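Soft Goods 2 – week 3 handout
Closures and edges

Coil zippers: bend round curves, cheap to replace. Molded tooth ones are stiffer, save for straight runs.
Stop stitching 4 mm short of the tape end. Bar tack after.

Lining goes in before the piping, not after (see Elari pattern sheet, step 2).
Webbing – sear the cut end, then fold. Synthetic only!!

Piping wears first on any bag. Check it for fuzz before you quote a repiar.

For next week: bring a seam ripper and 20 cm of scrap mesh. Read the Feverar notes on hems.
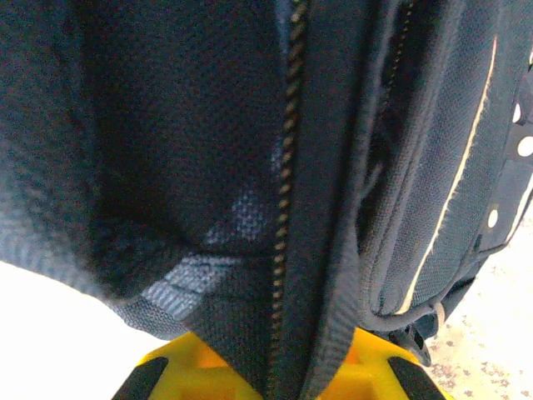
Fig. 1. Navy bag, coil zipper, mesh lining, cream piping on the right panel.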